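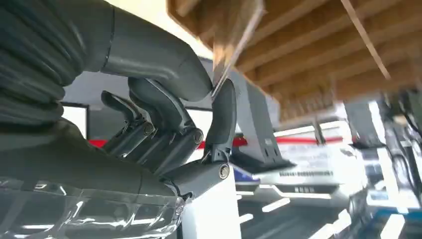 ¿Cómo guardáis el plástico transparente de embalar para poder usarlo otra vez?

Estirado sobre la mesa, doblado en tres a lo largo y enrollado en un tubo de cartón, con una goma floja en cada punta.

mwanahawa_m
Bienvenida al foro, y qué alegría que alguien pregunte por esto. Yo lo hago igual desde la última mudanza y tengo 14 rollos en el altillo, que mi hermana dice que son demasiados (y puede que lleve razón, pero cómo me han servido).

bremico_9
Pues yo no enrollo nada, lo siento. El plástico arrugado lo meto tal cual en una bolsa y luego me va de maravilla para rellenar huecos entre los platos. Alisarlo me parece echar la tarde.

Joyce Makori
Para rellenar te lo compro, pero para envolver cristal a mí arrugado me baila todo. Con los tubos del papel de horno, que son cortos, me apaño. ¿Alguien ha probado las cajas Kendinum? Las de 300 mm se me quedan justas.

mwanahawa_m
Joyce, mira en Rotich, la tienda del polígono, que en noviembre tenían tubos de 800 mm y te los cortan allí mismo, muy amables.

bremico_9
Ochocientos milímetros para guardar plástico usado... yo sigo con mi bolsa, pero un abrazo a las dos.

Joyce Makori
Otro para ti. Mañana me acerco a por un par.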